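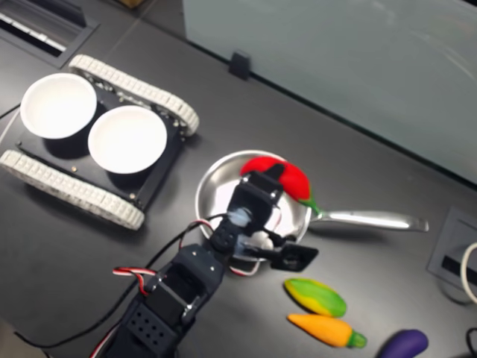
White bowls and a stainless steel frying pan.

Kitchenware swap returns to Zinville in March

The kitchenware swap will be held again this March in the lower hall of the Kamata Building on Etenine Street. Doors open at 10 a.m. and the swap closes at 2 p.m. There is no charge, and you do not need to bring anything in order to take something home.

The swap began as a shelf in the laundry room at Kuvia Court, where people moving out left pots and plates they did not want to pack. Toshiko Nishimura, who lived on the second floor, started sorting the shelf and putting the better pieces in boxes by type. When the boxes filled the hallway, the building manager asked her to find another place for them. The first public swap was held a few months later, with 18 tables. This year there will be 28.

We are looking for the following: pots and pans, mixing bowls, dinner plates, baking sheets, measuring cups, colanders, wooden spoons, and table knives and forks. Lids are welcome even without a matching pan. Last year a good number of stray lids found a pot that fit.

Please do not bring nonstick pans with a scratched or peeling coating. We also cannot take chipped glasses, cracked plates, plastic containers without lids, or sharp knives of any kind. Small electric appliances will be accepted if the cord is in good shape. There will be an outlet by the stage for testing them. Large appliances, including microwaves, should go to the county drop-off on Mill Road.

Everything should be clean and dry when it arrives. For burnt-on food in a steel pan, cover the bottom with water, add two spoonfuls of baking soda, and simmer for ten minutes. Let the pan cool before scrubbing. Rainbow-colored stains on steel usually come off with white vinegar and a soft cloth. Cast iron with light rust is fine to bring as it is, and Toshiko will be at the corner table showing how to clean and oil it.

Drop-off is at the side door on the parking lot side, from 8 a.m. on the morning of the swap. If you have more than two boxes, call the office ahead of time so we can have a cart ready. We have no storage before the event and cannot accept boxes left outside overnight.

For the first hour, please limit yourself to one bag per household. After that there is no limit. People setting up a first apartment often come later in the morning, so we will hold back several boxes of plates and bowls and put them out at noon.

Some 2000 pieces changed hands last year. Most of what was left went to the church pantry, and the bent baking sheets went to scrap metal. We expect to do the same this time.

Bring your own bags and some newspaper for wrapping. We ran out of newspaper early last time, and the grocery store no longer saves it for us.

The hall has a ramp at the side entrance. Street parking on Etenine is free until noon. Sign-up sheets for setup and cleanup are at the front desk of the Kamata Building.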